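Council's furnished flats to get shorter beds after tape measure finally consulted

June 10, 2022

Tenants moving into the refurbished flats at Wainwright Court will be getting smaller beds, fewer wardrobes and a written apology, after the housing association admitted that the furniture for the whole block had been ordered from a set of plans drawn up for a different building.

The mistake came to light in October, when the first delivery of Ulla double beds was carried up to the third floor and then, after a pause, carried down again. Most of the bedrooms are a good deal narrower than the plans had promised. In one, the door could be opened or the bed could be made, and the incoming tenant was invited to say which she preferred.

"I said I'd like both, if it wasn't being greedy," said Tia Oakley, who moved in anyway and spent her first 9 nights on the living room floor.

The association, Skadia Homes, has since agreed to replace the furniture in every flat where it does not fit. It has also agreed to look again at the linen packs, which were bought in bulk to match the beds and have been the subject of a surprising number of letters.

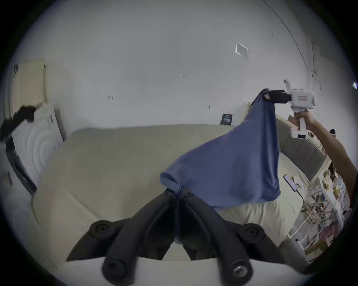 Each pack was supposed to hold two sheets, two pillowcases and a pair of towels, all in the right size for the flat. What arrived was a lucky dip. Phyllis Bramwell, on the ground floor, opened hers to find seven pillowcases and a tablecloth. Her neighbour across the landing got no sheets at all but did rather well for bath mats. Colours were handed out with the same care, so that anyone after a soft periwinkle blue like the cloth in the picture was sent mustard, and those who had asked for mustard (there was one) were sent nothing. Swaps have been taking place in the laundry room ever since, and Mrs Bramwell is said to drive a hard bargain.

Nigel Kershaw, head of property at Skadia, told residents at a meeting last month that "lessons had been identified". Asked whether they had also been learned, he said that would form part of the second phase.

The second phase has turned out to be Alina Avram. She fits kitchens for a living, and was brought in for three days to do what several people at the meeting felt might have been done at the start, namely go into the rooms and measure them. She finished in two and spent the third mending a cupboard in the office.
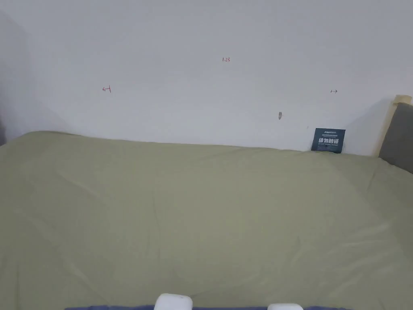

Her method has its critics. Ms Avram does not trust paper, having seen what became of the last lot, and she likes a measurement to stay where it was taken. She is firm that a figure belongs on the wall, in the manner of the red "1.23" with its two little arrows above the green-sheeted bed, where the next person through the door cannot fail to see it. Skadia would have preferred a spreadsheet. It has now got one as well, along with a quote for paint.

Residents seem mostly to be on her side. "It's the first thing anyone's put on that wall that's been right," said Wayne Staniforth, whose own bedroom was listed on the plans as having a bay window. It has a boiler.

The unwanted beds have been offered to other landlords at a discount, and about 100 are still in a warehouse near the ring road. Skadia would not say what storing them costs, but confirmed that they fit in the warehouse very nicely.

Replacement beds are due to be delivered over the summer, starting with the top floor. Tenants have been asked to clear a path from the front door and to keep hold of their mattresses until the new ones have been seen to go in. Anyone with spare pillowcases should speak to Mrs Bramwell.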